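Filed under: Workshop notes > Rackets and stringing

June, afternoon

Continued with the doubles problem. The Stavari club team wants all rackets of each pair to feel the same, so that partners can swap if one breaks a string in the middle of a set. Last month I strung both rackets of the first pair at the same tension and they came back with complaints. One player said "board", the other said "trampoline". So the tension alone does not decide it.

Today I measured the frames before cutting anything. The Clovex frame is softer in the throat than the Maston, more than I expected from the catalog. Both have the same head size on paper. I put the two on the stiffness gauge, then turned them and repeated. Same order each time.

Strings: the Kuo reel was opened in the spring and I do not fully trust it any more. I cut off the first turns and threw them away. The rest looks fine but I will use it only for practice rackets.

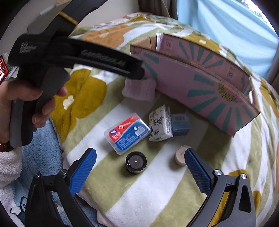
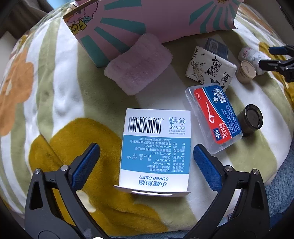

The box is in the second one.

Results after stringing four rackets: string bed stiffness is still apart between the pair, but less than before. I lowered the Maston and left the Clovex as it was. The machine clamp slipped once on the crosses -- I cleaned it with alcohol and pulled that string again. Total playing weight of the heavier one with overgrip is almost 434 grams on the kitchen scale, which must be wrong. To repeat on the good scale.

For next time:
- let the rackets rest overnight before measuring
- write the tension on the throat with tape, not on the bag
- order new clamps teeth

Mixed pair comes after this. They use different grip sizes, so swapping makes no sense for them anyway.

Comments

stringbed_7: Was the scale on a flat table? Mine adds a lot if one foot is in the air.

Backcourt: We lower the stiffer frame too. Players stopped complaining.

mains16: Please post the numbers after the overnight rest.

Recent entries
Knots that hold on thin polyester
Regripping for small hands
Cleaning the clamps
Grommets for old Maston frames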